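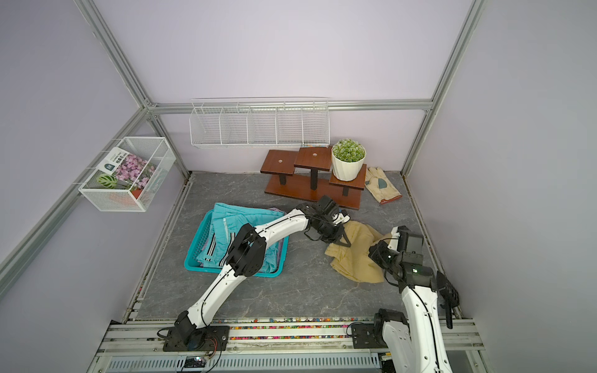 Fig. 3. Wall baskets fitted, plant stand in place, laundry basket on the floor.

Section 3: Fitting out the utility corner

Read this section through before you start. You will need a pencil, a spirit level, a screwdriver and the bag of wall hooks marked Oseo. Allow 40 minutes for the whole job.

3.1 Hanging the long basket

1. Hold the five-compartment wire basket against the back wall and mark the position of both hooks.
2. Check the marks with the level. Fix the hooks, but do not tighten them fully.
3. Hang the basket, adjust until it sits straight, then tighten.

Caution: leave at least 300 mm clear between the bottom of the basket and the tallest plant you intend to keep under it.

3.2 Hanging the small basket

1. Fit the small wire basket to the left wall in the same way.
2. Use it for light, flat items such as seed packets and plant labels. Wet tools will mark the wall.

3.3 Placing the plant stand

1. Set the long base board on the floor against the back wall. Do not stand it on a mat.
2. Check that all three platforms are firm on their legs. If one rocks, turn the stand over and tighten the screw underneath.
3. Put heavier pots on the lowest platform. A small succulent in a faceted pot, as in Fig. 3, is a suitable size.
4. Water plants at the sink and let them drain before you put them back.

Note: the Bramum stand has a hole in the left and middle platforms. Keep both clear of soil.

3.4 The laundry basket

1. Place the plastic basket on open floor, with 200 mm free on each side so that it can be lifted out.
2. Fold trousers and other bulky items and lay them flat on top.
3. Pick up any loose cloths from the floor before moving the basket.

Caution: do not fill the basket above the rim.

3.5 Gloves

Work gloves may be kept on the floor to the right of the stand. Shake them out before wearing and do not put them in with clean clothes.

Missing hooks or screws: write to Nii Kpodo, Spare Parts, Altalton, giving the number on the bag.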